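The points table nobody reads

Every September the Elness League sends out its handbook, and every September I turn to the back, where the academic honours are. You need a mark of 70 or better and a place in the first team, and if you have both you are printed in small type under the photographs of people who can throw things a long way.

I have come to think the small type is the wrong way round, and also that it ought to be scrapped. I realise those are two opinions. I have had the summer to form them.

Take Quyên Doãn, who swims the 400 free for Jamia and is reading chemistry. She trains at 5.40 in the morning, goes to a lab, goes back to the pool and then writes up the lab. Her line in the handbook gives her name, her subject and her club. On the facing page there is a half-page advertisement for Plukard, who make a drink the colour of antifreeze. 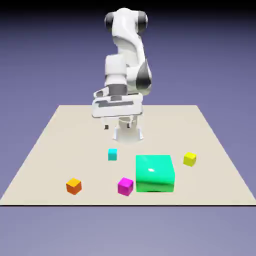
The case for the list is that it encourages people. I have asked swimmers whether it encourages them and most were unaware they were on it. One had been on it for two years. His mother knew, of course. She had bought extra handbooks.

The case against is what the list quietly says about everyone else. If we need a special page to announce that some athletes can also read, we have assumed a good deal about the remainder. No university prints a roll of physics students who can manage a length of backstroke, though I would pay to see the trials.

Then there is the mark itself. Seventy in one department is a hard year's work and in another it is what you get for turning up with a pen. Đức Hà, who coaches at Lò and has more patience than I do, once put it to the league that the threshold should vary by course. The league thanked him and moved on to parking.

What would I do instead? I would spend the money. The honours page, the certificates and the lunch cost the league £735 last year, and the lunch was mostly coleslaw. For £300 of that you could keep the study room at the Elness pool open and lit between the morning session and the first lecture – at present it is locked, and the swimmers do their reading on the floor by the vending machine, with wet hair, next to the Plukard.

They would get a table and a socket. Some of them might even reach 70, and we could decline to mention it.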